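Share this article: 9 shares | 2 comments

We use cookies to remember your reading settings and to see which pages get visited. Accept all | Manage choices

4. What people owe each other for a cutting

I should own up to a wrong guess before I go any further. When I started visiting the plant swappers of Rinmont I had a tidy idea in my head, borrowed from a lot of reading about gifts, that a cutting would work like any other present between neighbours. You give me a bit of your plant, I feel slightly in your debt, and some weeks later I turn up with a jar of jam or a bit of my own plant and we're square. I even drew a chart of it for my first set of notes (it was a lovely chart, with arrows going both ways, and I've since thrown it out).

What I found in the stairwells was much looser. People did give, all the time, and they did remember who had given what. Hardly anybody I spoke to thought of it as a debt, though. The word I kept hearing was "home", as in "I found it a home". The giver in this way of talking is the one who's been helped. She had too many, the windowsill was full, her plants wanted pruning anyway and she couldn't bear to put the trimmings in the bin. So the person who carries the cutting away downstairs has done her a kindness, and if there's any thanking to be done it runs the opposite way from my arrows!

It took me most of the spring to see that this only held for some plants. The swappers have a rough sorting which they all seem to know and which I never once saw written down. At the bottom are the plants that "do themselves", meaning anything that throws out babies or roots in a glass of water by the sink. These can be left on the shelf in the entrance hall with no name on them, and taken with no word said. Above those come plants that need a bit of effort, and here names start to matter. You ask, you're asked how you mean to keep it, and you're expected to report back. Then there's a small top group that doesn't go on the shelf at all. One woman on the Strobel side told me she'd sooner lend out her car.

What moves a plant up the ladder? I assumed it would be price, since the garden centre in Burka sells plenty of the same things and everyone knows what they cost there. Price did come up, mostly as a joke. Work came up far more. A plant you could buy cheaply but which had taken someone a whole winter to get going from a scrap was treated as worth a good deal more than a dear one bought in a pot last week. I heard this put in several ways, and the one I liked best was from a retired bus driver who said that a bought plant was "only money so far".

Work in this case is mostly fiddly, slow and done low down. Kitchens are small in these flats and tables are for eating at, so a lot of the potting and snipping goes on at floor level, where a spill can be swept up. It's finger work too: small pieces held in one hand while the other trims, turns or tidies (Figure 2).
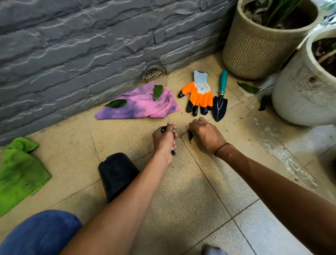
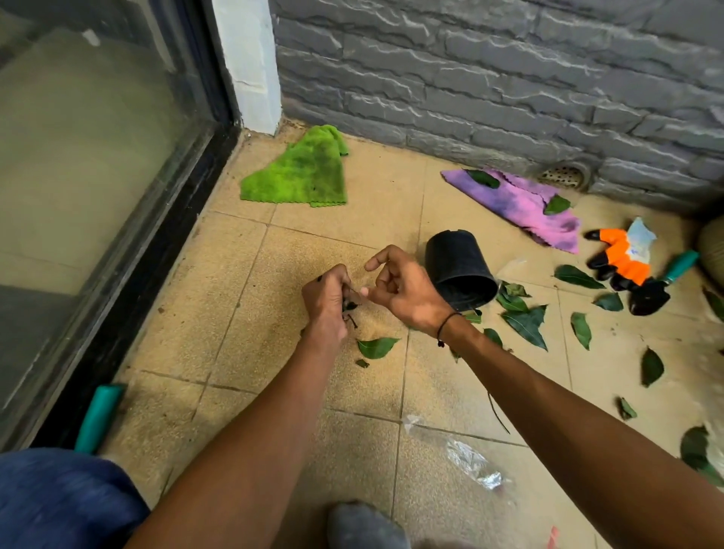
Figure 2. Handling small plant pieces over a tiled floor. First picture: pieces of leaf. Second picture: a short, dark twig cutting.

I mention the work because it shapes what can be asked for in return. A swapper in Sirkivby, where the custom is a little stricter than in Rinmont, explained to me that you may never ask for a cutting back, but you may ask for news of it. News is the real payment. When I went through my notes with this in mind it was all over them. People stopped each other by the bins to say that there was a new leaf. They sent photos. They confessed, sometimes with great embarrassment, that the thing had died, and I was struck by how kindly a confession was taken compared with a silence. Someone who killed a cutting and said so was usually given another before the week was out. Someone who took one and never mentioned it again was quietly moved down to the shelf plants, and I don't think they ever knew it had happened.

I got caught by this rule myself. In May I was given a leaf of something from the middle group, potted it up at home, and was so busy typing up my visits that I forgot to say a word about it. On my next visit the tea was just as good and the talk was just as friendly, but when the better plants came up she changed the subject to the weather. It was only when I said, in passing, that mine had gone soft and I'd been worrying over it that things thawed. I left with 2 more leaves wrapped in damp kitchen paper and a very firm talking-to about watering.

So where does that leave the gift books I came in with? I don't want to throw them out along with the chart. There's plainly something owed here. Where I'd part from them is over what settles it. In the accounts I'd read, a return gift closes the matter, at least for a time, and then a new round opens. News doesn't close anything. A plant that lives keeps on producing it, and a pair of neighbours can go on trading small reports for years over a cutting that neither of them would think of as a present any more. Several of my swappers had fallen out over parking, noise or the lift, and were still passing on news of each other's plants.

One caution. I met people through the shelf, so I met the ones who liked the shelf. There must be residents who walk past it every day and find the whole business a nuisance, and I know of at least one who thinks it attracts flies. Their side of it is missing from this section, and I pick it up in the next, where I look at rows over shared hallways.

Page last updated 9 November 2024

Related items
Whose hallway is it? Shelves, prams and boots in Rinmont
Jam, eggs and spare keys: small loans between neighbours in Sirkivby
A short history of the Burka allotments
Getting on with the people upstairs: notes from Strobel

Sign up to our newsletter for new papers by email. You can unsubscribe at any time.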